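The House That Hums

Learning to live with a heat pump, a clamp meter and the opinions of an app

The salesman said the heat pump would be no louder than a refrigerator. I have since spent a good part of a winter comparing it to my refrigerator, and I will grant him this much: he never said which refrigerator.

We live in Plima, a town built mostly between two oil booms by people who believed insulation was for the weak. Our house has a fireplace that warms the sky, a hallway that warms nothing, and until last year it had an oil burner in the basement the size of a pony. The burner was loud, smelly and loyal. It came on in October and stayed on until the lilacs. Every few weeks a truck arrived, a man dragged a hose across my hydrangeas, and I wrote a check that I tried not to read as I signed it.

I wasn't an early convert to electric heat. My neighbors on the left had gone first, then the ones on the right, and I was left in the middle like the last person at a dinner party still holding out on dessert. Then the pony in the basement cracked something important, and I was given a price for the repair that made me sit down on the stairs.

So I called Dursun, the outfit whose vans are parked all over town from September on. They sent a cheerful pair in paper booties who walked through every room with a laser measure and said "hm" in different keys. The living room got a short hm. The upstairs bathroom got a long one. The hallway got none at all, just a look.

What they wanted to talk about was air. I had assumed we'd talk about machines, and had read up on machines, and was ready to drop terms like "variable speed compressor" at suitable moments. They wanted to talk about the attic hatch, which in our house is a square of painted board resting on some trim. They fixed a big fan in the front door, sucked the house down to a mild vacuum and sent me around with a damp hand to feel for drafts. I recommend this to anyone who thinks well of their home. Cold air was coming out of the light switches. It was coming from behind the bathtub. There was a brisk little wind blowing out of the cabinet where we keep the cereal.

The sealing took two days and cost less than I'd have guessed, and for that stretch the house was full of people with foam guns. When they left, the hallway was merely cool. I stood in it for a while in my socks, feeling oddly sentimental.

Then came the heat pump itself, a Mundudis, which sits on a bracket beside the back steps and looks like a suitcase somebody forgot to check. It makes warm air, but in a manner I found hard to love at first. The oil burner had delivered heat the way a diner delivers coffee. The Mundudis delivers it the way a good butler might, constantly and at a slight distance. You put your hand to the vent and think, is that it? Three hours later you notice you've taken off your sweater.

I was told to set the thermostat and leave it alone. This is the hardest instruction I've been given as an adult. I come from a long line of thermostat fiddlers. My father considered 68 an opening bid. But a heat pump doesn't like to be chased, and if you let the house go cold overnight and then demand a tropical breakfast, it will call in the electric backup strips, and the strips eat money. Ours ran for most of one night in January after I'd had what I thought was a clever idea involving the timer. My wife has asked that there be no more timer ideas.

Which brings me to the meter. Along with the heat pump you can get, for a modest extra charge that I was in no state to resist, a gadget called the Tudance. It clips around the wires in your breaker panel and tells your phone what the house is using, minute by minute. I thought I'd look at it once a month. I looked at it at dinner. I looked at it from a parking lot in another state and knew that somebody at home had started the dryer.

The first thing you learn from a meter is that the villains are never who you hoped. I had high hopes for the teenager. I was sure she left everything on, and I had a short speech prepared. Her room, chargers and all, barely registered. The dehumidifier in the basement, which was mine, and which I had set to its driest level on the theory that drier is better, had been going like a marathoner since we moved in. I didn't give the speech.

The second thing you learn about is the base load, the amount a house uses while everyone's asleep and the lights are out. Ours was higher than it had any right to be, so at two in the morning I went down in a bathrobe and began turning off breakers one at a time. The freezer in the garage accounted for a chunk. So did a cable box attached to a television we'd given away. Then there was the circuit for the back room, which was drawing a steady 33 watts for no reason I could name. It took me most of a weekend with a plug-in meter to run that one down. It was an aquarium heater. The aquarium had been retired for years, but the heater was still plugged in behind the bookcase, warming a shoebox.

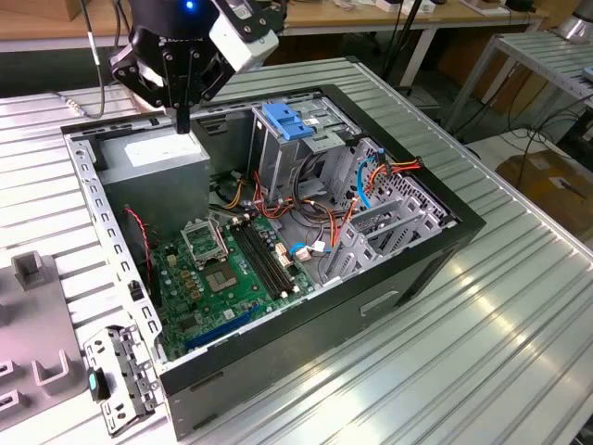
A desktop tower with its side panel off.

I've since become tiresome on the subject. I have walked into friends' kitchens and laid a palm on top of the refrigerator to feel how hard it was working. I've said "vampire load" at a christening. There's a particular face people make when you ask about their water heater settings, and I've learned to read it, although I don't always stop.

The water heater, for the record, is worth asking about. Ours had been set hot enough to poach an egg by whoever owned the house before us. We brought it down to 120, wrapped the first few feet of pipe in foam sleeves from the hardware store, and told the household nothing. There were no complaints. I also swapped the showerhead, and there were complaints about that inside of an hour, so the old one went back up. You have to know which battles belong to you.

As for the money, everyone asks, usually while pretending to ask about comfort. The oil is gone and the electric bill has grown, and when I set one against the other at the end of the first heating season we were ahead by $867. That doesn't count what we paid to have the thing put in. I have worked out when we'll break even, and I've chosen to think of it as something to look forward to, like a grandchild. It was a fairly mild winter, too, and I'm told by my neighbor on the left that February won't always be so kind. He's had his pump two years longer than I've had mine and enjoys the seniority.

I still miss the burner a little. It used to start up with a thump you could feel in the floor, and the cat would wake, walk over to the big iron register in the dining room and collapse on it as if shot. The new vents are up high on the walls, where no cat can use them. She spent most of November glaring at the one in the living room. By Christmas she'd found the top of the bookcase, a foot below it, and she's been up there ever since, shedding on the dictionaries.

More in Home & Energy
Storm Windows: A Grudging Appreciation
What Your Attic Hatch Is Costing You
Induction Cooking for People Who Like Fire
The Clothesline Makes Its Case
Should You Fix the Old Boiler One More Time?
Letters: Readers on the Great Thermostat War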